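**The phone job at Undmont: what "success" is being counted**

The September bulletin from Hutell, who supply the two-arm cell at the Undmont depot, says the phone handling task is "performing as expected." I have read the fault log for the same weeks, and I'd like to know who was doing the expecting.

For anyone who skipped the spring issue, Undmont takes in used phones for a refurbishing contract. Two small arms work together on a tabletop inside an enclosure, and the task is to get phones in and out of cases and place them for the next station. It was sold to us as light work. The phones weigh very little, the table doesn't move, and the arms never leave the box.

The log shows 158 attempts in the period. Hutell counts an attempt as good if the gripper closed, opened and returned without a motor fault. By that measure only 5 attempts went wrong. Dinesh Kaimal, who runs the late bench at Undmont, kept his own tally on the back of a packing sheet, and his has 20 more on it. In those the arm did its whole routine and the phone ended up somewhere nobody wanted it: still in the case, half out of it, or turned far enough that the next pickup missed.

None of those 20 raised an alarm. The software finished its sequence and reported a clean run. A person at the next station found the problem by picking up the phone.

Dinesh thinks the wrist cameras have a lot to do with it, and I've come around to his view. Look at what the camera on an arm has to work with when the screen is off. The glass throws back the room and the hardware, and the outline of the phone has to be picked out from all that. There's glare off the marble pattern on the tabletop too. Hutell's reply was that the vision model "handles reflective surfaces." Perhaps it handles some of them. I asked which, and with what error, and got the bulletin again.

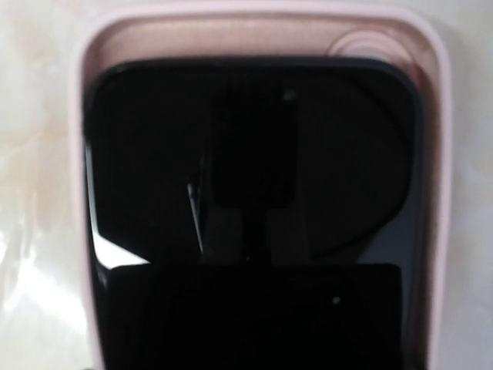
*Dark screen in a pink case, from a wrist camera. There is more gap on the right side than on the left.*

The gap matters more than it sounds. A finger that comes down expecting an even margin on both sides may find case on one side and glass on the other. Senthil Krishnan pulled the motor current traces for the 5 faults that did get logged, and 3 of them show a sharp rise before the fingers should have met any resistance at all. His reading is that a fingertip was pressing on something solid that the arm believed was empty space. He's careful to call it a reading. The traces can't say whether it was the phone, the rim or the table.

Which brings me to the part I don't like. The current limit that stops the arm was raised in the last update. The release note calls it "reduced nuisance stops." Stops did go down, and I don't doubt the figure. But a stop is the only thing that tells anyone the arm is pushing where it shouldn't, and a used phone can have a tired battery under that glass. We've had no battery incident at Undmont and I'm not claiming we were close to one. I'm saying a limit on pressing force got loosened for the sake of uptime and the people who stand beside the cell learned about it from a line in a release note.

There's a second problem, smaller but easier to show. When both arms work the middle of the table, the grippers come very close to each other. Each arm is supposed to treat the other's space as off limits. Senthil set the zones himself with the installer from Kaczmarczyk, and he says they were drawn around the bare gripper. The cameras, brackets and loops of cable were left out. Dinesh has twice seen a cable loop brush the opposite wrist. Neither contact was logged, for the same reason as before: no motor fault, no event.

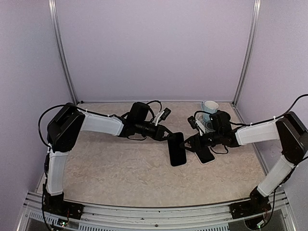
### What we've asked for

Hutell has been sent a list. It's short, and I've tried to keep it to things that can be checked:

- The old current limit back in place until someone can show, with numbers, what the new one does to a phone.
- An attempt counted as good only when the phone is where it should be, confirmed by something other than the arm that put it there.
- Exclusion zones redrawn around everything on the wrist, cables included.
- Release notes that touch a safety limit sent to the bench leads by name, before the update goes in.

They've answered the third point and say new zones will be ready in 6 weeks. On the first they want "a joint review of the data," and I've said yes provided Dinesh's packing sheet is in the data. No answer on that yet.

### In the meantime

The Undmont bench has gone back to checking every phone by hand after the cell is done with it. That takes away most of the time the cell was meant to save – a point the bulletin doesn't mention. Please don't reach into the enclosure to straighten a phone while either arm is powered, even when both look parked. Use the stop on the front panel, wait for the light, then open up.

Flirnthorpe is due to get the same cell next. If you work there and you've been told the phone task is proven, ask to see how the runs were scored. And if you already keep a tally of your own at any bench, on paper or anything else, Senthil would like a copy. He's putting them alongside the controller logs from the same shifts, and the first comparison should be ready for the next issue.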